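4.3 Setting the detection line

Carry out this section after the Grakar roadside unit has been levelled and the mast bolts tightened (section 4.2). Two people are needed: one at the cabinet and one at the kerb.

1. Close the lane to traffic.
2. Switch the unit to SETUP. The amber lamp flashes.
3. Place the target plate on the near edge of the stop line, facing the mast.
4. Select LINE, then NEAR, and press STORE.
5. Move the plate to the far edge and repeat with FAR.

CAUTION: Do not look into the flash head while the unit is in SETUP. The head can fire without warning.
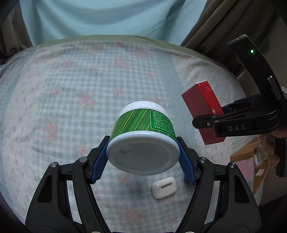

6. Remove the plate and reopen the lane.
7. Select TEST and let 12 vehicles pass. Each one must give a single entry in the log.
8. If a vehicle gives 2 entries, lower the gain by one step and repeat step 7.

Note: Large flat-sided vehicles may return a false speed if the beam angle is wrong. Check the angle against the table in section 4.1 before changing the gain.

9. Switch the unit to LIVE and lock the cabinet.

The log holds 400 entries. When it is full, the oldest entry is overwritten. Copy the test entries to the site record before leaving, and enter the name of the person who set the line.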